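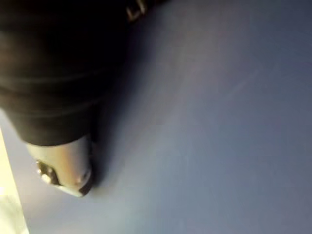

Diary of the Trerkmont office, 5 May 2022

The day was given over to the flooring. The office had been asked by Leite to state whether the gray striped carpet should be kept when the lease is renewed in September, and an inspection was entered in the diary for the morning.

The carpet was vacuumed before 9:00 and again after lunch. The stripes hide crumbs well and lint rather less well. The seam near the door has lifted once more and was pressed down with tape pending repair. Rarkirix has quoted $3548 for full replacement, with fitting to take four days. A deep cleaning would cost $2000 and could be finished over a weekend.
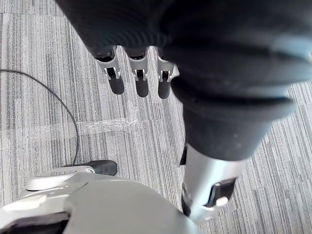 Siltero replied shortly before noon that stripes of this sort should be laid to run with the longest wall, and that any replacement tiles ought to be ordered from a single batch, as the grays differ from one delivery to the next. The remark was noted and passed to Leite.

The storage closet was checked in the afternoon. It holds 23 spare tiles, stacked flat and still in their wrapping. These had not appeared on the inventory, and the inventory has been corrected. The vacuum cleaner requires a new filter. 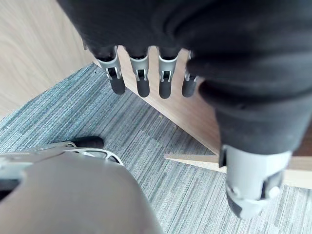

Keep the carpet and spend the money on the blinds, read the one comment left on the notice board by closing time. It has been attached to the file with the quotations.

Cleaning is the preferred course at present. Rarkirix will be asked to confirm the price in writing. Tape at the door to be checked tomorrow morning.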